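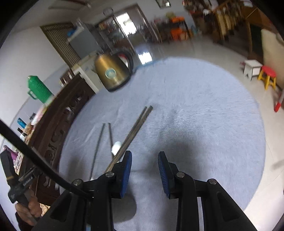

What is changing at the Letirton night market this June? The market moves indoors to the old Solberg bus depot, stays open until 11 p.m. and gets a proper roof, which locals have been requesting since the first time it rained on the soup.

Home | News | Food & Drink | Visit | Contact

Filed under: Food & Drink, Local Events
2 min read

LETIRTON - Andard, the company behind the Letirton night market, announced today that the market will reopen in June at the former Solberg depot, two streets from its old spot in the parking lot behind the library. The parking lot has been returned to the cars, which are said to be pleased.

The new hall has seats for 428 people, all of them under cover. Last season's market had 197 seats, plus a low wall that was popular with anyone who arrived after seven. The wall is staying where it is.

Five new stalls join the lineup, selling hand-pulled noodles, dumplings, grilled corn, rice bowls and a pickle plate that Andard describes as "assertive." Most of last year's cooks are coming back. The churro stand is still thinking it over.

Prenico, which ran the sound last year, will return with a smaller speaker. Live music will finish at 10 p.m., an hour before the kitchens do, so visitors can enjoy their last bowl in something close to quiet.

Entry remains free. Stalls take cards and cash - exact change is welcomed with real warmth. Dogs may use the outdoor yard on the depot's north side, where there are water bowls and a view of the bus wash.

Stall applications for the fall season open when the summer one does. Forms are available from the Andard office in Letirton.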